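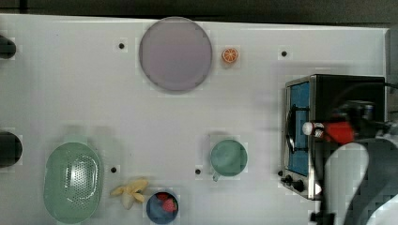 Lundard's reviewer wrote after the last report that a success rate for a whole task says little, and asked for errors to be broken down by stage. The reporting has been changed to suit, and the figures below follow the new layout.

Work since June has dealt with one question: whether a policy trained on short, separately labelled segments holds up as well as one trained on full demonstrations. The Grakata set now stands at 2910 segments, all recorded at the kitchen table station with a single arm and an overhead view. Each segment carries a start label, an end label and a one-line instruction. A further 137 were set aside during checking, mostly for end labels placed before the gripper had opened, and are not used in training or testing.

Labelling took longer than planned. The two labellers disagreed most often on where a reach ends and a grasp begins, and the written rule was revised in August. The boundary is now the first change in gripper width. Older segments were relabelled under the new rule - the earlier labels are kept in the archive for comparison.

Three stages are scored separately: reach, grasp and release. The segment-trained policy matches the baseline on reach and does better on grasp. It is weaker on release, where it tends to hold an item over the toaster oven and correct its position several times before letting go. 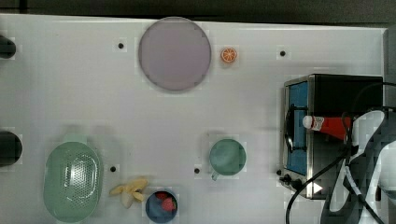
Does the weakness on release come from the labels? It probably comes from the training mix, as release segments are short and were sampled by length. Sampling by stage is being tested on the Umuvum server now.

Spending is within budget. The Chang calibration licence falls due in November and was allowed for in the original estimate. Next quarter's work is the stage-sampled training run, a repeat of the release tests with the mug and bowl moved to new positions, and a draft of the methods section.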